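Small Appliances > Microwaves
Thread: Buying used, what do you really check?

hbako
Looking at a used microwave for my mother's apartment. The seller wants 24 dollars and says "works great," which every seller says. She only reheats soup and rice. Is there any point checking it over, or do I just plug it in and hope?

grasso_s
Plug it in and hope. If the display comes on, it works. People overthink these.

zupan_t
Disagree. A display coming on tells you the display comes on. My last used one had a lovely display and took 6 minutes to warm a cup of water. Bring a mug, fill it, run it for 2 minutes and stick your finger in.

grasso_s
And if the seller won't let you run a mug of water?

zupan_t
Then you go home.

lombardi.italo
I'm with Teodora on the mug, but I also don't buy the idea that a clean outside means anything. Look at the door first. Three of a cream one, door shut in the first two and open in the last:
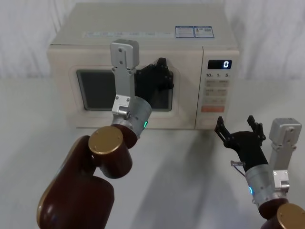
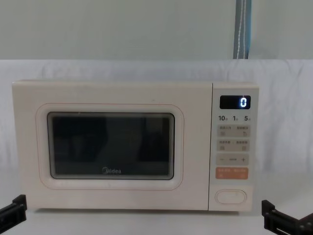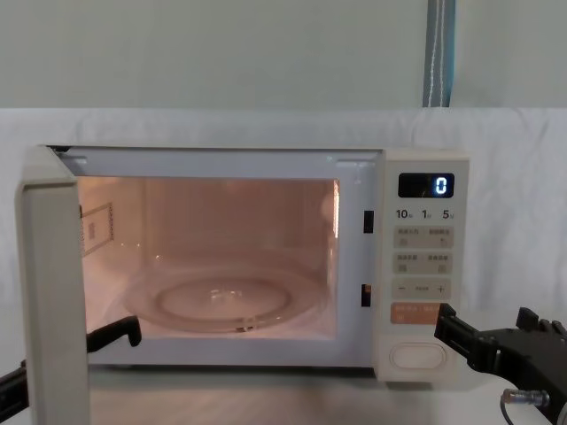 Sellers love to shoot the front with the door closed, and I don't trust a listing that stops there. The wear I care about is inside: burnt spots, peeling paint, a chipped plate. With the door open and the light on like in the last one, you can at least see the glass plate and the two latch slots beside the opening. I'd still want to work the latch myself. If the door has to be slammed or lifted to catch, I wouldn't pay 24 dollars or 2.

hbako
Are the buttons on that one in Chinese? Mom would call me every night.

lombardi.italo
There's Chinese on the panel, yes. She'd learn one button and use it forever, same as everybody.

damico_c
Not convinced by any of this. Patel had a new basic model on the shelf last week, with a warranty. Why gamble on somebody's old one to save a few bucks?

hbako
The one I saw at Patel was 142. That's more than a few bucks.

damico_c
OK, for that price I'd bring the mug.

grasso_s
I still say you're all overthinking it. Wipe the plate and eat your soup.

hbako
Going tomorrow with a mug. If the door sticks I'm leaving.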